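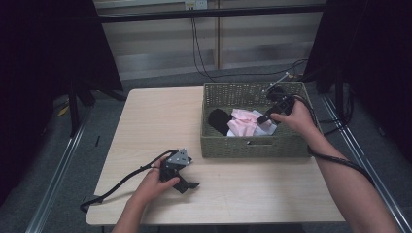
# Questions I get about the clothes swap

I run the Denus clothes swap with my friend Dragica Dimitrov, and my inbox fills up with the same handful of questions before every one. So I've put them all here, along with some that people only ask once they're standing in front of me holding a coat. If yours is missing, email me. I'm slow but I do get there!

## When and where is it?

One Sunday a month, upstairs at the Pasaribu hall, doors at ten in the morning. We skip the month when the hall gets its floors done (usually September, but they tell us late, so check the sign on the door). The entrance is the one on the parking lot side. People keep trying the front and it has been locked for as long as I've lived in town.

## How does it work?

You bring clothes you don't wear, you hand them over at the desk, and you get one token for each thing we take. Then you shop with tokens. A token gets you any one item, whether it's a T-shirt or a winter coat. We tried a system with different values once and it turned into a morning of me arguing about cardigans, so now a thing is a thing.

## What if I bring a lot?

The limit is 22 items per person. That sounds stingy if you've just cleared out a whole closet, I know, but we have to carry whatever's left down the stairs again at the end. If you've got more than that, come to two swaps, or bring a friend who hasn't got much to give and split the pile.

## What condition do things need to be in?

Clean, and wearable today by somebody who isn't doing you a favor. Missing buttons are okay if the button is in the pocket. We say no to:

- underwear and swimwear (new with tags is fine)
- anything that smells of smoke or a basement
- single-use costume stuff
- shoes with the heel worn down on one side
- things with a company name across the back. I have a bag of these already, please don't add to it

Pilling I'm relaxed about. Half my own sweaters are pilled.

## Do I need to iron or fold it?

No ironing. Folding helps a lot, though, and so does putting tops with tops. We sort at the desk while you wait, and a bag where everything has been stuffed in sideways takes ages. Baskets and boxes are easier for us than trash bags, and you get your basket back when we've emptied it. Write your name on the bottom! I've got a shelf of orphans.

## Can I save my tokens for next time?

Yes, and they don't run out. They're the little cardboard ones that Sizwe Adams cuts for us, and if you put them through the wash they turn to mush and I can't replace them. I've done this to my own.

## Can I come if I have nothing to bring?

Of course. Everybody gets 3 tokens at the door, no matter what they've got with them. If you need more than that, say so to me or Dragica quietly and we'll sort it out. We don't ask why. New baby, new job, moved here with one suitcase, just broke this month, it's all the same to us.

## Is there anywhere to try things on?

There are two curtained corners and a mirror. It gets busy until eleven or so. A lot of regulars wear leggings and a tank top and just try things on over the top, and after a while you stop noticing anyone else is in the room.

## Do you have kids' clothes? Plus sizes? Men's?

Kids' clothes, always, more than we can hang, and especially baby things up to twelve months. Plus sizes, yes, on their own rail near the window and also mixed in, depending on who unpacked. Men's is our weak spot. Men seem to wear things until they fall apart and then keep them for painting the fence. If you've got decent men's pants in any size, I'd love to see them.

## What happens to the leftovers?

Good coats and blankets go to Fletum, the winter shop over the river. Sabina Debnath takes cotton that's past wearing for her quilting group. The rest gets stored and comes out again next time, and if it hasn't gone after two swaps we send it on to the thrift store. Last year 1,028 pieces found a new home through us, which made me want to lie down, thinking of the hangers.

## I gave something away and I want it back. Help!

It happens. If it's still on the rail, just take it, no token needed. If it's gone, I can put a note on the board, but I can't go asking people to hand over their new jacket. Check the pockets before you come, too. We've had a passport, a set of house keys and a retainer.

## Can I drop things off early?

Please don't leave bags outside the hall. It rains, and the neighbors get cross. If you really can't make it, Craig Shearer at Nallix (the bike place on the corner) will hold one bag per person behind his counter on the Saturday before. Be nice to him, he has very little counter.

## Is there coffee?

There's coffee, tea, and whatever Dragica baked. Bring your own cup if you remember. Drinks stay at the back table, away from the rails, ever since the white linen dress.

## Can I help out?

Yes! The setup is the hard part, so if you can be there at half past eight to carry rails, you get first look before the doors open. Flat shoes are a good idea. Drop me a line by the Thursday so I know how many pastries to hide.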